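Inicio | Perros | Gatos | Nutrición | Entrevistas

Anil Mathew: «La etiqueta da porcentajes, y el perro come calorías»

2019-08-29

Anil Mathew formula piensos para perros en Flindix, en la planta de Flallton, y antes trabajó en el control de materias primas. La conversación se centró en un asunto que genera muchas consultas de propietarios: cómo comparar la grasa de un alimento seco con la de uno húmedo.

«El dato del envase se expresa sobre el producto tal cual», explica. «Un húmedo con un 5 % de grasa y un 80 % de agua tiene un 25 % de grasa sobre materia seca. Un seco con un 15 % de grasa y un 10 % de agua se queda por debajo del 17 %. Quien lee solo la etiqueta concluye lo contrario.»

El cálculo consiste en dividir el porcentaje del nutriente entre la materia seca y multiplicar por cien. Mathew lo considera suficiente para una primera comparación, aunque prefiere trabajar en gramos por cada 1.000 kcal, sobre todo en perros con antecedentes de pancreatitis. «En esos casos el límite lo fija el veterinario. El fabricante tiene que facilitar la cifra cuando se la piden.»

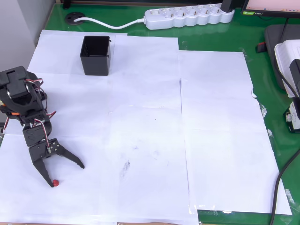 Sobre la ración diaria, recurre a la fórmula habitual del requerimiento en reposo: 70 multiplicado por el peso en kilos elevado a 0,75. El resultado se ajusta después con un factor según edad, actividad y esterilización. «Para un perro de 21 kilos salen 687 kcal en reposo. Si el factor es 1,6, se llega a casi 1.100. Es un punto de partida, y dos perros del mismo peso pueden necesitar cantidades distintas.»

La gama Gunum, reformulada en mayo, declara 4.000 kcal por kilo. Mathew recomienda pesar la ración en báscula de cocina y descarta el vaso medidor: «El volumen depende del tamaño de la croqueta y de cómo se llene. Con una báscula se acaba la discusión».

En cuanto a los premios, mantiene el tope del 10 % de la energía diaria e incluye en él los restos de mesa y los masticables. La línea Pai, de premios horneados, indica las kilocalorías por unidad. «Si no figuran, hay que pedirlas al servicio de atención», señala.

Para cambiar de alimento aconseja una transición de siete días, más larga si las heces se ablandan. El peso lo revisaría cada 2 semanas, a la misma hora y antes de comer.

Compartir | 2 comentarios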